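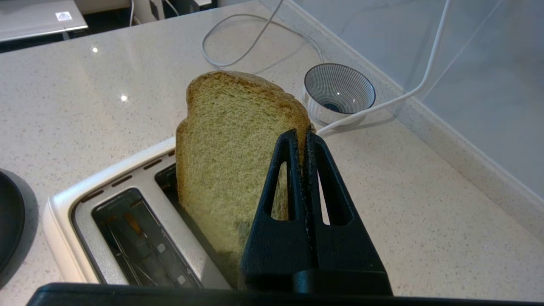 A slice of bread at the toaster, held in the Nomero gripper.

We've had the Nomero arm on trial in an ordinary kitchen, and breakfast is such a good test! The ridged fingers are my favourite bit.

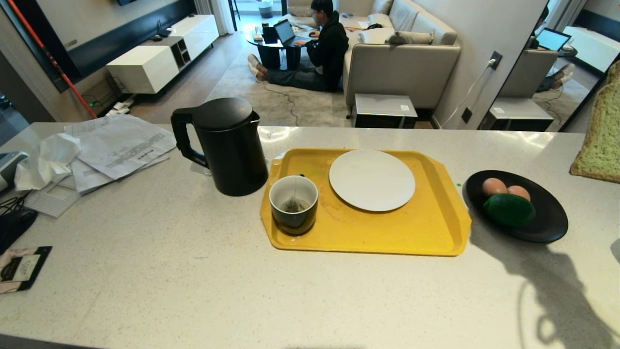 Zuweira Frimpong chose the menu: tea, toast and eggs, with the tea on a yellow tray. The kit comes with 8 kitchen tasks, and you can add your own.

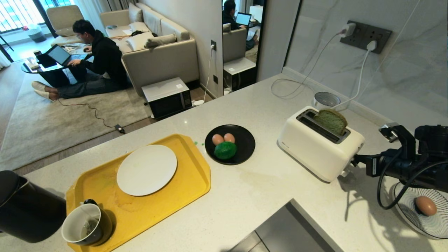
Eggs are next on our list, and Yaa Quaye can't wait. More pictures in January.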